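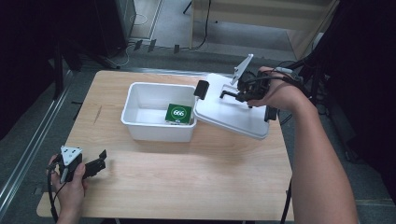
Lidded bins: how I finally got the hall cupboard sorted

I have a soft spot for a plain white plastic bin with a lid. They stack, they wipe clean, they slide in and out of a cupboard without catching on anything, and you can start with one and add more when the budget allows. I did our whole hall cupboard with them in September and I'm still opening the door just to look at it!

A few things I've picked up along the way.

Measure the shelf first, and measure it at the back as well as the front. Ours is 600 mm at the front and 596 mm at the back (old house, nothing's square), and those four millimetres decided which bins would fit. Measure across the rim of the bin too, not the base. If the walls flare out towards the top, the rim is the widest part and it's the bit that will jam.

Work on a table. I used to do all my sorting on the floor and my knees let me know about it. A clear tabletop gives you room for the bin, the lid and whatever's going in, and you can see small things before they roll off under the couch.

Lids go on best from one side. Rest the far edge on the rim, lower the rest, then press along each side until it's sitting flat. Pushing down hard in the middle only makes a big lid bow, and then one corner pops up again the minute you turn around. If a lid won't sit, take it right off and have another go.

Flat things need their own bin. Cards, game pieces, instruction sheets, spare labels – they always end up leaning against a wall or lying under something heavy. My favourite trick is to stand them upright in a row like records, with a bit of folded cardboard behind to keep them from flopping over. You can flick through the lot in seconds.

Label the end, never the lid. Once there's another bin on top you can't read a lid. Edith Quintero put me on to using painter's tape and a marker for the first month, while you're still changing your mind about what lives where, and I'd recommend it to anyone. It peels off clean and costs next to nothing.

Don't fill to the brim. Leave a couple of fingers' width under the lid so it closes without a fight. An overstuffed bin is a bin you'll avoid opening.

To clean a white bin, use warm water, a squirt of dish soap and a soft cloth. Skip the scourer, as it scratches the shine off and the scratches hold grime. Marker on the inside usually comes away with a bit of bicarb paste. Let the bin dry completely before the lid goes back on, especially if there's paper going in it.

I've got 8 bins in the cupboard now and I'm eyeing off the laundry shelf next. If you have a good way of storing extension cords, please leave it in the comments, because mine are still in a terrible knot!

Sheyla Tamayo, November 2021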